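Read this before you touch the tubs. It covers what's in the Ondeck kit, where each thing lives, and how to write it down afterwards so the next person can find it.

# Ondeck: table and tub inventory

Ondeck is the set of household odds and ends we lend out for tabletop tidying sessions at the Istolard Street hall, plus the list that describes it. The list is a plain CSV. The odds and ends are in the back cupboard. Both halves are supposed to agree with each other, and on a good week they do.

Maintained by Isla MacAulay (list) and Nkrumah Akpalu (cupboard). Complaints about the list go to Nkrumah and complaints about the cupboard go to Isla, an arrangement that has cut complaints considerably.

Last full stocktake: 24/10/2024

## What's in the repository

```
ondeck/
 README.md you're in it
 items.csv one row per object
 tubs.csv one row per tub, basket or tray
 sessions.csv one row per tidying session
 notes/ longer grumbles, by topic
 retired/ rows for things we no longer have
```

`items.csv` holds 246 rows. Of those, 132 are things you'd find in a kitchen, and the remainder is whatever was left in the hall after the Ametepe jumble sale and never claimed. The two kinds are not separated in the file. Filter on `origin` if you care.

## Columns in items.csv

| Column | What goes in it | What people put in it |
|---|---|---|
| `item_id` | Short code, lower case, no spaces | Spaces |
| `name` | Everyday name, singular | "stuff" |
| `group` | `drink`, `dish`, `tool`, `cloth`, `paper`, `other` | `misc` |
| `material` | Main material only | A paragraph |
| `colour` | Main colour, then any second colour after a slash | "normal" |
| `home` | Code of the tub it belongs in | Where they last saw it |
| `origin` | `kitchen`, `sale`, `gift` | Blank |
| `consumable` | `y` or `n` | `maybe` |
| `state` | `ok`, `chipped`, `leaks`, `gone` | Correct, usually |

A few of these need more than a table cell.

**name.** Use the word you'd use if you were asking someone to pass it to you. It's a bottle, not a "beverage vessel". Keyvan Akbari entered nine months of crockery as "receptacle" in the first version and we are still finding them.

**colour.** The spelling is `colour`. The import script does not accept the other one and will tell you so at length. If a thing is see-through, write `clear`, and put the colour of the lid after the slash. A clear bottle with a light blue cap is `clear/light blue`. Don't record the colour of what's inside it.

**material.** One word if you can manage it. Plastic is plastic. We had a period of trying to be specific about plastics, which needed somebody to turn every lid over and squint at the little triangle, and that period is over.

**consumable.** Anything you can drink, eat, light or use up. A `y` here means the item may be missing for honourable reasons. It also means you should check whether it has been opened before putting it back out.

## Bottles

Bottles get their own section because bottles get their own arguments.

They go upright, on the table, beside the basket. They don't go in the basket until the end of the session. A tall thing dropped in early ends up at the bottom with a tray on its head, and then the whole lot has to come out again so that someone can prove the bottle was in there all along. Slim bottles also tip if they're parked on the join between two tables, so park them in from the edge.
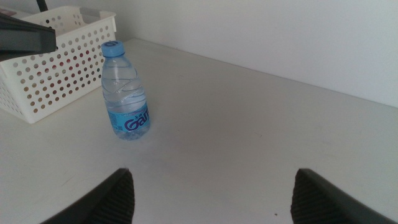 The exception is anything with a pump or a trigger. Those can go straight into the basket, nozzle up, and if the nozzle won't stay up then the basket is too full and you should start a second one. Abdul-Rahman Ankrah has a theory about facing all the nozzles the same way. It's written out in `notes/nozzles.md`. I haven't been able to find fault with it, though I've tried.

Labels stay on. The label is half of how people recognise a bottle, and a peeled one leaves that grey tacky patch that picks up cupboard fluff for the rest of its life. Where the name on a label runs around the side and you can only read the front of it, type what you can read and turn the thing around before you commit. We have one row in `retired/` whose name is simply `Sha`. It may have been shampoo. We've let it rest.

Water bottles are counted as `drink`, `consumable = y`, and are never given a permanent `item_id`. Use `water-temp`. They come and go too fast for anything grander, and if we numbered them we'd have a list of nothing else.

## Baskets, tubs and trays

`tubs.csv` has four columns: `tub_id`, `kind`, `size`, `label`.

- `kind` is `basket` if it has holes in the sides, `tub` if it doesn't, and `tray` if you could carry a cup of tea on it and only slightly regret it.
- `size` is `s`, `m` or `l`. There is no `xl`. The thing Ginette Besnard brought in is furniture.
- `label` is whatever's written on the masking tape on the bottom.

Baskets with holes are for things that rattle and things that drip. Don't put pens in them. Don't put toothpicks in them, either, and if you're wondering why a rule that obvious is in here, have a look at `notes/toothpicks.md`, which is short and bitter.

Cut-out handles are handles, not slots. Cloths get threaded through them at every session by someone who thinks they've invented a towel rail. Fold the cloths and lay them on top.

Trays nest. Tubs nest if you take the lids off first. Baskets nest only with their own kind, and the two medium ones from Gristolar look identical to the others right up to the point where they jam. If that happens, run the outer one under a warm tap and be patient with it. Nkrumah uses a wooden spoon. Isla would like it noted that the wooden spoon is item `spn-04`, state `chipped`.

## How a session runs

1. Wipe the table. Dry it too.
2. Set out one basket on the left. Left-handers may object and set it out on the right, but then everyone at that table works the same way.
3. Take things out of the tub and stand or lay them where they'd naturally go. Don't line them up. A lined-up table is already tidy and there's nothing left to do.
4. Tidy. Tall things last.
5. Fill in a row of `sessions.csv` before you put the lid on.

Step 5 is the one that gets skipped. A session with no row didn't happen as far as this list is concerned, and whatever got broken in it will be blamed on the session after.

No more than 3 tubs out at once per table. This limit used to be a suggestion. It became a limit the April we had eleven of them open and a cheese grater went home in someone's hood.

## Columns in sessions.csv

| Column | Notes |
|---|---|
| `session_id` | Next number along. Don't restart at 1 because it's a new season. |
| `table` | `window`, `middle` or `urn` |
| `tubs_out` | Tub codes, separated by semicolons |
| `lead` | Initials |
| `moved_home` | Items that ended up in a different tub from the one they came out of |
| `remarks` | Anything. Please keep it under 2000 characters, Keyvan. |

`moved_home` is the useful column. If the same thing turns up there three or four times, its home is wrong and we change the home. The peg bag went this way, and so did the egg timer, which now lives with the cloths. It makes no sense on paper, but people look there first.

## Known problems

- The `group` for the salad servers is `tool` in one row and `dish` in the other. They're a pair. Both sides of this have been heard and neither side has moved.
- Roughly half of the sale items have no `material`. Most of them are plastic. Someone needs to go and check.
- Mugs are undercounted. Mugs are on loan to the morning tea table, which does not regard itself as having borrowed them.
- `retired/` contains a colander that is in the cupboard right now.
- Two lids fit nothing. They have rows, they have a home, and every so often somebody throws one out and somebody else puts it back.
- Dates in the older session rows are in whatever order the writer grew up with. We haven't fixed these and would rather you didn't guess.

## Adding or changing things

Edit the CSV, not the spreadsheet copy. The spreadsheet copy is Ginette's and she colours it in. It's a lovely object but it turns item codes into dates.

One change per commit if you can bear it. For a new item, give it a home in the same commit. Items without homes end up on the window ledge, and the ledge is full.

If you're retiring something, move its row to `retired/` and write a word or two about what happened. "Broke" is fine. "Gone to a better place" was used for the gravy boat and caused a search of the op shop.

Please don't rename groups. If you feel strongly that `cloth` and `paper` should be one group, open an issue, and Abdul-Rahman will tell you about the last time.

## Borrowing the kit

Other halls can borrow the lot or single tubs. Email Isla with the tub codes you want and when you'd like them. Things come back clean and dry, in the tub they left in, with the masking tape still on the bottom. Consumables don't have to come back, though it's good manners to replace the dish soap.

Copy the list freely for your own cupboard. Change the tub codes first. We once merged with another hall's file by accident, and for a fortnight we owned a piano.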